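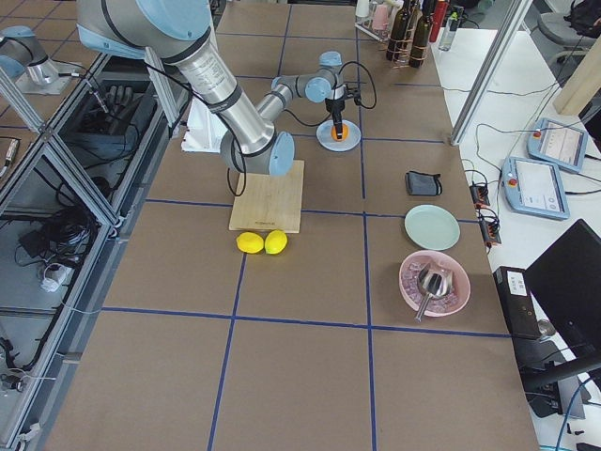 Orange auf der blauen Untertasse, Greifer noch geschlossen. Das Schneidebrett liegt knapp unter dem Ellbogen des Arms.

Küchentisch im Labor: Tipps für Greifplanung und Steuerung

Stand: 4. Januar 2020. Zusammengestellt von Fredy Rengifo. Die Hinweise gelten für die Tischaufgaben (Obst umsetzen, Teller verschieben, Schale umräumen) mit der Planungssoftware Hakia und dem Wahrnehmungsmodul Escobar. Wer andere Software einsetzt, muss die Parameternamen übertragen.

Tisch und Koordinaten

Das Klebebandraster dient dem Menschen zum Aufräumen, die Software braucht es nicht. Trotzdem sollte es parallel zur Basis des Arms verlaufen. Abweichungen im Protokoll lassen sich dann ohne Umrechnung am Tisch wiederfinden. Nach jedem Verrücken der Tischplatte ist die Transformation zwischen Kamera und Basis neu zu bestimmen. Alte Kalibrierdateien nicht überschreiben, sondern mit Zähler ablegen.

Pappe und Papier wellen sich. Die Tischebene daher bei jedem Start aus der Punktwolke schätzen und nicht als Konstante eintragen. Bei uns kam der Greifer im August mehrfach zu tief an, bis der feste Wert aus der Konfiguration entfernt war.

Teller am Rand greifen

Ein flacher Teller bietet kaum Höhe. Der Griff von oben in die Mitte scheidet aus, es bleibt der Rand. Bewährt hat sich folgende Reihenfolge:

Randkreis schätzen, Mittelpunkt und Normale ausgeben.
Griffkandidaten in 20 gleichen Winkelschritten auf dem Rand verteilen.
Kandidaten verwerfen, bei denen Unterarm oder Kabel in die Nähe anderer Gegenstände kommen.
Den verbleibenden Kandidaten mit dem größten Abstand zu den Gelenkgrenzen nehmen.

Nach dem Schließen kippt der Teller leicht. Die Lage im Greifer muss deshalb neu geschätzt werden, bevor die Ablage geplant wird. Wer die alte Lage weiterverwendet, setzt mit der Kante auf.

Runde Früchte

Zitronen sind länglich, eine Kugel als Modell taugt für sie nur bedingt. Escobar liefert mit der Option »Ellipsoid« eine brauchbare Längsachse — quer dazu greifen. Liegen zwei Früchte aneinander, fasst die Segmentierung sie gern zu einem Objekt zusammen. Abhilfe: Mindestkrümmung höher setzen oder von einem zweiten Blickpunkt aus messen.

Beim Ablegen auf einer Untertasse die Kraftschwelle niedrig wählen und erst öffnen, wenn der Kontakt über 100 Millisekunden stabil anliegt. Ein einzelner Messwert oberhalb der Schwelle reicht als Auslöser nicht.
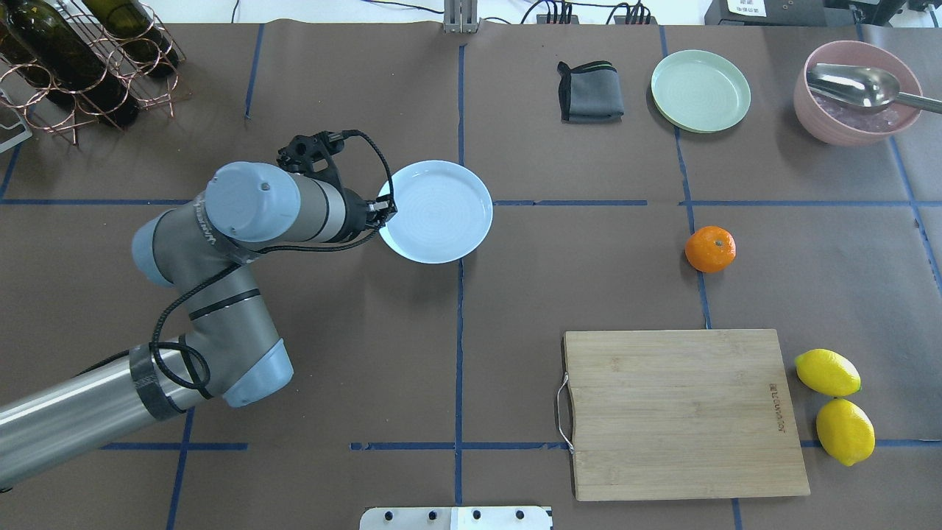

Irén Illés merkt dazu an, die Kabelschleife am Arm gehöre als eigener Kollisionskörper ins Modell, und zwar großzügig. In ihrer Konfiguration liege ein Zylinder um Unterarm und Handgelenk, seitdem verwerfe der Planer zwar mehr Bahnen, bleibe aber nirgends mehr hängen. Den Zylinder solle man mit dem Handgelenk mitdrehen lassen, sonst stimme er nur in der Grundstellung.

Der Vorschlag ist übernommen. Die Planungszeit steigt dadurch merklich. Wer das ausgleichen will, verkleinert den Suchraum auf die Tischfläche und schaltet die Glättung erst nach der Kollisionsprüfung zu. Die geglättete Bahn anschließend nochmals prüfen.

Fehlerbilder im Protokoll

Code 1042: Keine gültige Griffpose. Meist ist der Randkreis falsch geschätzt, seltener die Erreichbarkeit das Problem. Zuerst die Segmentmaske ansehen.

Code 1227: Zeitüberschreitung der Kamera. Der Planer arbeitet dann mit dem letzten Bild weiter, falls »hold_last« gesetzt ist. Diese Option abschalten.

Glas und glänzendes Metall liefern Löcher in der Tiefenkarte. Flaschenregal und Löffel deshalb als feste Sperrvolumen eintragen und bei jedem Umbau nachführen. Durchsichtige Trennwände ebenso — sie fehlen in der Punktwolke oft vollständig.

Die Parameterdateien liegen im Verzeichnis Plistham, Unterordner »tisch«. Änderungen bitte mit Kürzel und Versionsnummer eintragen.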